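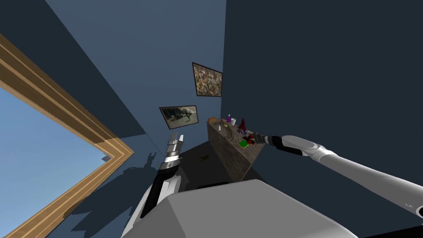

Le bleu marine dont je parle, avec la fenêtre en bois clair (rendu 3D)

Déco & Peinture > Murs > Bleu marine dans une petite pièce

manole63
Salut ! Je veux peindre deux murs du bureau en bleu très foncé - un Rimelov mat, jusqu'à 42 euros le pot quand même. Ma sœur trouve que ça va faire cave. Vous en pensez quoi ?

Wayne Lemieux
J'ai ça dans ma chambre depuis avril et j'adore ! Par contre deux couches ne suffisent pas, compte trois.

salleris_b
Pas d'accord, chez moi deux ont suffi avec une sous-couche grise. Et le mat foncé, ça marque au moindre coup de coude...

manole63
Ah mince, j'ai un chat en plus. Velours alors ?

Wayne Lemieux
Velours, oui - mais fais un essai le soir, lampe allumée.

Sujets récents
Lessiver avant de peindre ?
Rouleau Rokbridge, vos avis
Accrocher des cadres sur du placo

Ce site utilise des cookies. Accepter - Refuser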